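시뮬레이터에서 종 잡기 - 집에서 팔 사기 전에 해볼 것

Kerstin Grønli / 2019년 3월 16일

공유 작업실(Dakport)에 진짜 팔 들이기 전에 시뮬부터 돌리는 중. 작업 이름은 Kester. 목표는 하나, 손종을 손잡이로 잡아서 들고 다시 내려놓기. 급하게 적는 거라 순서만 봐주세요.

준비물
- 리눅스 깔린 PC. 그래픽카드는 중급이면 됨
- Franka 팔 모델 파일
- 종 메시. 충돌용은 따로 만들 것 (제일 중요)
- 흰 탁자, 뒷벽. 벽은 돌 텍스처 아무거나

1. 장면 놓기
탁자 먼저, 팔 베이스는 탁자 옆. 탁자 위에 베이스 올리지 마세요, 팔꿈치 접힐 때 관절 한계에 걸림. 종은 탁자 모서리 가까이. 가운데 두면 너무 쉬워서 연습이 안 됨. 중력 켜고 333 스텝 그냥 흘려보낸 다음 종이 서 있는지 확인. 넘어지면 바닥면 메시가 울퉁불퉁한 거임.

2. 접근 자세
손목은 수직으로 아래. 손가락은 끝까지 벌리고 손잡이 바로 위에서 정지.

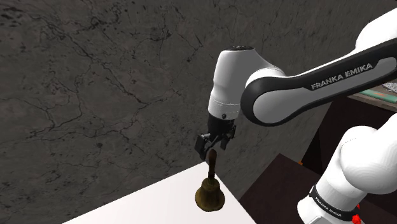
여기서 바로 내려가지 말고 한번 멈춤. 12 스텝이면 충분. 안 멈추면 남은 속도 때문에 손가락이 손잡이 머리를 톡 치고 종이 돌아감. 내려갈 때는 z만 바꾸고 x, y는 고정. 회전도 고정. 나는 처음에 회전을 안 묶어놔서 내려가면서 손목이 슬슬 돌았음. 한참 헤멨습니다.

3. 손가락 닫기
위치 제어로 닫지 말고 힘 제어로. 위치로 닫으면 목표 폭이 손잡이보다 좁을 때 메시를 뚫고 들어가고, 그 다음 종이 날아감. 진짜로 날아감. 힘은 낮게 시작해서 조금씩 올리기.

손잡이가 굵었다 가늘었다 하니까 잡는 높이도 중요. 굵은 부분 바로 아래쪽을 잡으면 들 때 걸려줘서 편함. 위쪽 끝만 살짝 물면 미끄러짐. 마찰계수 올려서 해결하는 건 반칙이에요, 실물에서 똑같이 안 됨.

손목에 카메라 하나 달아두면 손가락 사이가 보여서 디버깅이 훨씬 빠름. 강추.

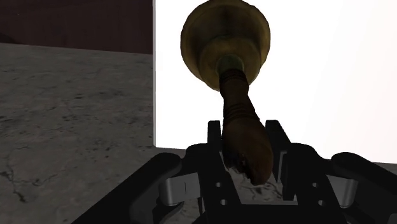
충돌 메시 얘기. 원본 메시 그대로 쓰면 느리고, 볼록 껍질 하나로 싸면 손잡이랑 몸통 사이가 메꿔져서 손가락이 허공에 닿음. 볼록 조각 9개로 나눈 게 제일 나았음. 손잡이 쪽에 조각을 많이 주고 몸통은 대충. 몸통은 어차피 안 잡으니까.

4. 들기
천천히. 처음 몇 센티는 특히. 종이 조금 기우는 건 괜찮고, 계속 기울면 힘 부족이거나 잡은 높이가 틀린 것. 둘 중 뭔지 모르겠으면 힘은 그대로 두고 높이만 바꿔서 다시.

탁자에 장애물도 하나 두세요. 나는 글씨 박힌 시커먼 덩어리를 왼쪽에 뒀는데 경로 계획 테스트에 좋음. 충돌 여유는 넉넉하게, 종 아래쪽 테두리가 손잡이보다 훨씬 넓다는 걸 자꾸 까먹게 됨. 잡은 뒤에는 종을 팔의 일부로 등록해야 계획기가 종 크기까지 계산함. 이거 빼먹으면 팔은 피하고 종은 박음.

5. 내려놓기
들기의 반대. 단, 바닥에 닿는 순간 바로 손 펴지 말고 z 방향 힘이 튀는지 보고 나서 펴기. 펴는 속도도 느리게. 한쪽 손가락이 먼저 떨어지면 종이 밀림.

시드 바꿔가며 반복 돌리는 스크립트는 Wutdale 폴더에 있음. 시드 941번이 제일 고약하니 그걸로 꼭 테스트해 보세요.

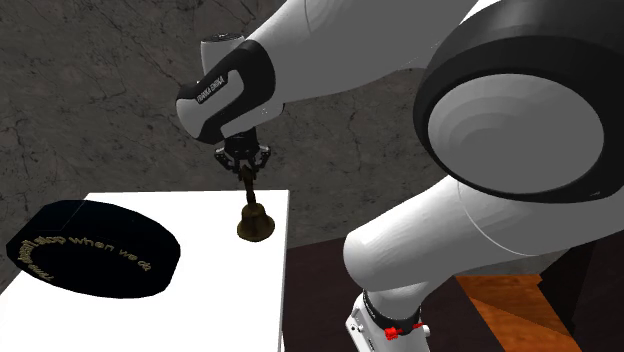

Shin: 3번 힘 제어 따라했는데 저는 닫자마자 손가락이 덜덜 떨려요. 힘 낮춰도 똑같고요. 혹시 감쇠값은 기본으로 두셨나요?

Kerstin: 아니요 올렸어요. 기본값은 너무 낮음. 두 배로 해보고 그래도 떨면 스텝 간격을 반으로. 본문에 빠졌네요, 4월에 실물 팔 붙일 때 같이 고쳐 쓸게요.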